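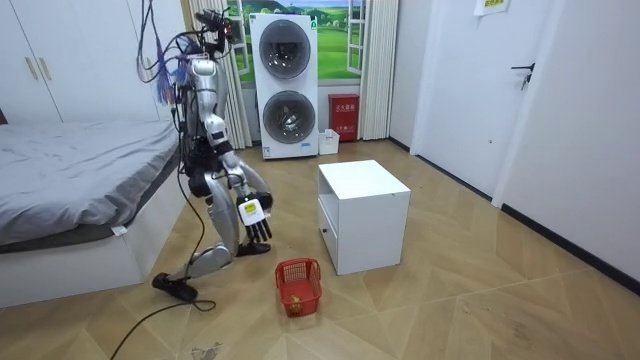 Stukon lab teaches household robots to feel for the floor before they reach for it

Picking something up off the floor is one of those chores most of us do forty times a day without giving it a thought, at least until our backs start to complain. For a humanoid robot it is still one of the harder things you can ask, and a group at the Stukon home robotics lab has spent the better part of a year on that one motion. In June the group shared the results of a training method it calls Trirari, and the numbers are good enough that people who work on robots for the home have been passing the report around with some excitement.

The trouble with low reaching, as the lab explains it, is that two problems get tangled together. The hand has to arrive at the right spot, and the whole body has to rearrange itself so that the hand can get there without the robot tipping over. A person leaning down for a laundry basket shifts the hips back, slides a foot out and bends the knees without any planning at all (try it slowly sometime, it is quite an elaborate little dance!). Most robot training handles the arm and the legs separately, with one program in charge of reaching and another in charge of staying upright. On a table-height task the two get along fine. Down near the ankles they start to argue, and the robot either stops short or takes a hurried step to save itself.

Trirari trains the arms, the waist and the legs together, in three rounds. The first round takes place in simulation, where a model of the robot practices crouching, leaning and widening its stance while its hand follows a moving target close to the ground. The second round uses demonstrations from a human operator, who guides the real robot through reaches in a furnished room. The third round is the one the authors seem proudest of. The robot repeats the reaches by itself, and whenever its balance drifts past a set limit the attempt is saved, trimmed to the few seconds before the wobble, and sent back into training with extra weight.

The group had expected to need thousands of demonstrations and was pleasantly surprised. The final version learned from 500 of them, recorded over several weeks, along with 1,457 of those short trimmed clips from the robot's own shaky moments. When the clips were taken out and the training was run again, performance on the lowest reaches fell off sharply, while reaches at the height of a nightstand or a bed hardly changed. The authors read this as a sign that ordinary demonstrations cover the easy part of the motion well and leave the awkward part thin. Skilled operators tend to avoid the postures where things go wrong, so the robot never sees how to get out of them.

Testing was done in the lab's bedroom set, which has proper furniture and enough clutter to make a nuisance of itself. Each trial asked the robot to approach an object on the floor, get its hand down to it and take hold, with the object placed close to furniture so that there was never a completely clear path for both feet. With Trirari the robot finished 70 percent of the trials. The same robot, running the older arrangement with separate arm and leg programs, managed 56 percent when it was allowed a second attempt and a good deal less when it was not. The older arrangement also took more corrective steps, and in a small bedroom a corrective step often means bumping into the bed.

There is a stance that turned up again and again in the successful trials, and the team grew rather fond of it. One foot goes far back, the other stays forward near the object, and the body folds at both the hips and the knees instead of only at one or the other. It was never written into the method. Some of the operators used a version of it in their demonstrations, and the third round of training seems to have pushed it further, with a wider spread between the feet than any of the operators had chosen.

A companion tool called Beleo does the sorting of the shaky clips. It watches the pressure under the feet and the speed of the waist joint and decides which seconds are worth keeping. In the early months this was done by hand by two students with a great deal of patience, and the report includes a kind word for both of them. Beleo agreed with the students on nearly all of the clips they had already labeled, and it now works through an afternoon of recordings in the time it takes to make a pot of coffee.

The report is frank about what remains to be done. Most of the failed trials came at the grasp itself, after the body had already settled into a good position, and thin handles gave the fingers the most trouble. Soft things such as socks and towels were left out of the main test. Coming back up while holding something heavy is also unsolved, and the authors say the robot's recovery gets noticeably slower with any real weight in the hand. Speed in general is modest. A full reach takes far longer than a person would need, and the group chose not to push it until the grasp improves.

Alexiou, the small foundation that paid for the work, has agreed to support a second phase starting this fall. The plan is to move from single reaches to short chores, such as collecting a basket from beside the bed and carrying it over to the washer, and to repeat the tests in rooms with rugs and raised thresholds, where the footing is less even. The lab also wants to find out whether clips gathered on one robot can help another with longer legs, a question other groups have been asking since the report came out.

The simulation files and the trimmed clips will be shared with other university labs later in the year, once the labels have been checked. Beleo will follow separately, and the group is already collecting requests for it.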